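3.2 Mulch depth and the patience of gardeners
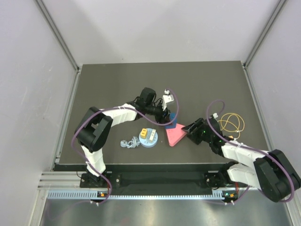

Figure 2. Two-armed station with work mat; the left gripper is over a blue triangular piece.

The Nolmont plots were laid out on a slope that had grown nothing but opinions for years. We split the ground into 30 beds and gave each one a layer of shredded leaves, either 2 or 5 inches deep, with the depth drawn from a hat. The hat belonged to the first author and has not recovered. Beans were planted through the mulch in every bed, 600 seeds in all, and the beds were then watered by hand from the same rain tank.

Earlier work on the subject is confident and hard to compare. Marino recommends a deep layer and warns that thin mulch is "a salad bar for weeds." Mihăilă, working on heavier clay, found the reverse and blamed slugs, as one generally may. Neither says what the leaves were, or whether they had been shredded before they went down. Whole leaves mat together and shed water like roof tiles, so the omission matters more than either author seems to think.

We used mixed maple and oak from the Flustumby yard, run twice through a garden shredder and left in an open heap over the winter. Depth was measured with a ruler pushed down to the soil at the center of each bed. By August the deep beds had settled so far that several could have passed for shallow ones. We did not top them up. Gardeners who write to us tend to regard this as neglect, but topping up would have turned a test of two depths into a test of how often we felt guilty.

Weeds were pulled by one person throughout, to keep the standard of weeding steady, and that standard was severe. Pulled weeds were shaken free of soil, dried in the Hosstead shed and weighed. One batch was lost to a goat. The bed it came from is left out of the weed totals but kept for the bean harvest – the goat had shown no interest in the beans.

Soil moisture was read at dawn, before watering, using a probe at finger depth. Readings near the path edge ran drier in both groups and are treated separately in Section 3.3, along with the slugs.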